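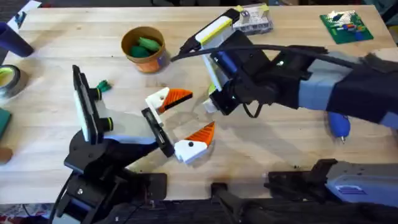 Zweiter Arm: Budget bis Januar?

Skosik
Zwei Arme auf einer Holzplatte, genau so will ich arbeiten! Die weiß-orangen Druckteile sind ein super Greiftest. Mein Rahmen: 2820 Euro für alles. Reicht das?

hieu_cu
Für die Arme ja. Plane aber etwa 20 % für Ersatzfinger, Klemmen und Kabel ein. Bei Ondau lag die Lieferzeit zuletzt bei 32 Tagen.

Figueiredo
Sehe ich anders. Erst ein Arm, dann ordentliche Greifer! Der zweite bringt wenig, solange die Finger nichts taugen.

Skosik
Aber Übergeben von Arm zu Arm geht halt nur zu zweit :) Das reizt mich am meisten!

Kátia Quintana
Dann lass dir von Stuvon ein Angebot fürs Paar machen, inklusive Netzteilen. Die hatte ich beim ersten Mal vergessen.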